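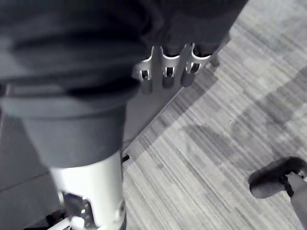 *3 min read*

I bought the Hedider fabric shaver in June, after my third sweater in a row came out of the drawer looking like it had caught something. It cost more than the drugstore kind and the box promised "like-new knits in minutes." I have owned enough gadgets with that sort of box to keep the receipt.

The sweater situation first. I own seven knits I care about, most of them dark, and dark is the worst for this. Charcoal shows every pill and every bit of lint, and the folds hide just enough of it that you think you're done until you put the thing on near a window. For years I used a dollar-store razor, which works fine right up to the moment you cut a hole in an elbow.

So, the Hedider. It has a round head with a metal screen, a blade under that, and a little bin that catches the fuzz. There are two speeds. I could not tell them apart by result, only by noise. The dial around the head has three height settings, and the leaflet tells you to start on the highest for anything "delicate or lofty," which I suppose means fluffy.

I started on an old gray scarf I wouldn't miss. On the highest setting it did almost nothing. On the middle one it took the pills off nicely and left the scarf alone. On the lowest it made a sound I didn't like and I stopped.

Then I did a proper sweater, a thick wool pullover from Jacobs that had gone bad under both arms. This took 16 minutes, not counting the two times I emptied the bin. "In minutes" is technically true, I'll give them that. The flat parts came up well. The cuffs and the bottom band did not, and I don't think they will with any shaver of this shape. Ribbing lets the pills sit down in the grooves where a flat screen can't get at them. You can stretch the rib over your hand and go slowly, and it helps a bit, but now you have a spinning blade going over your hand with a layer of wool in between. I went back to picking those off by myself.

Battery: the leaflet says 180 minutes on a full charge. Mine gave up well short of that, and it gets weak before it dies, so the last stretch is mostly pushing fuzz from one place to another. It also can't be used while charging. I found that out at 11 at night with half a cardigan done – not a great moment.

My neighbor Vusumuzi Nel has the Incombe, which is the one everybody seems to recommend, and he let me try it on the same pullover, other sleeve. It's louder and heavier and it plugs into the wall. It was also quicker. I wouldn't say the finish was any better. If you do a pile of knits at once, the cord is probably worth putting up with.

A few smaller complaints. The bin pops off if you grip the handle where your hand naturally wants to go. The brush for cleaning the blade sheds its own bristles, so you clean the thing and then clean up after the brush. Spare blades are sold only through Skirnumberg, the importer, and shipping on one blade was nearly as much as the blade.

And I'd be careful with the claim about fabric "renewal." A shaver cuts off loose fiber. Every pill in that bin used to be part of the sweater. I held the underarm of the pullover up to a lamp afterward and it was thinner than the rest, although I can't say how much of that is the shaver and how much is me wearing it all winter.

Would I buy it again? At full price, no. On sale, maybe, if you have mostly flat knits and don't mind charging it the night before. I've kept mine, mainly because the return window closed while I was still making up my mind about the cuffs.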